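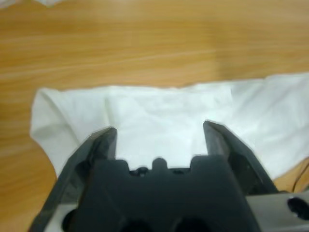
How many obituaries have been indexed since the last report?
We finished 326 this period, all from the Skimness weekly paper, and each one has been checked against the printed page by a second reader.

That brings the Skimness run to a close, apart from 11 notices where the newsprint is too worn to read a surname or a date. These are listed separately and will stay out of the public index until we find a better copy. The library has bound volumes for some of the same years and we have asked to see them.

Work has moved on to the funeral home ledgers given by the Siriwardena family. There are 20 ledgers. The early ones give little more than a name, a burial plot and what was paid, but the later ones often list parents, spouse, church and the names of the pallbearers. We are typing these in full. Where a ledger and a newspaper notice disagree on a date of death, both dates are entered and the source of each is shown. We do not pick one.

Spending is within budget. The Pernovix scanning contract was paid in full and there is nothing more owed on it. The hours set aside for proofreading ran short, and we moved money from the travel line to cover them, as agreed by phone.

Requests from families continue to come in – 76 this period, most of them asking for a copy of a grandparent's notice. Replies go out by email, or by mail where no email address is given. A few people have written to correct a spelling or a maiden name. Corrections are added as a note under the entry and the printed wording is left as it was.
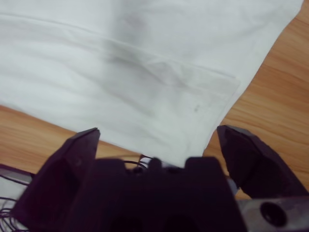

Cyril Mellor wrote back after reading the draft of this section that the notes should carry the name of the person who sent the correction, so that later readers can judge it for themselves. We agree with this and will ask each sender for permission first. Notes already posted will be updated as answers come in.

The search page is still hosted on Jilance. It handles first names and surnames well but does poorly with married women listed only under a husband's name. A second name field has been added for new entries – older ones will have to be gone through by hand, starting with the Skimness notices.

The ledgers should be typed by July. The next payment under the grant is due when the first half has been proofread, and we will send the page list with that request.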